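Call for Participants: Reading the Small Print on Household Packets
June 2022
By Frida Mikkelsen

Pludedeo is looking for adults to take part in a study of how people read the printing on everyday packets and tubes. You need to be 18 or over and read English comfortably. Reading glasses are fine — please bring them.

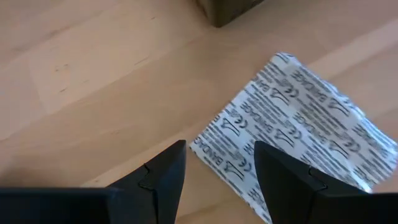

A white packet with dark gray printing.

Participants come to our rooms at Golham for one visit. You will be given ordinary items from a bathroom cabinet or kitchen drawer and asked to find a piece of information on each, such as a size or an expiration date. We record your answers and how long you take. There is no pass mark.

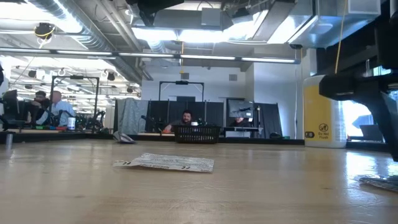 Small print and CE marks on a packet.

We have places for up to 100 people. We would like to hear from people who shop for someone else, and from anyone who has given up on a leaflet because the type was too small.
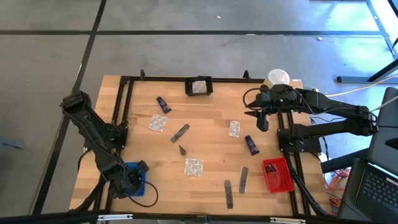

What you get

A gift card at the end of the visit, plus parking or bus fare. Coffee and tea are provided. A second, shorter round takes place in October, and you can say no to that one and still do the first. 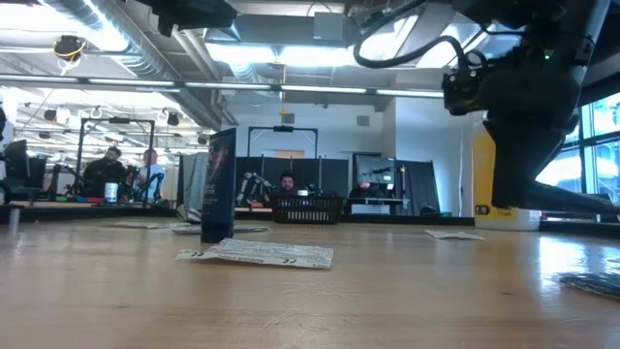

Wrappers and a dark blue tube on a wooden tabletop.

To apply, write to Frida Mikkelsen at Pludedeo, Room 6, Mullard Building, Golham, or call extension 2062. Give your name, your age and the times that suit you — mornings fill up first.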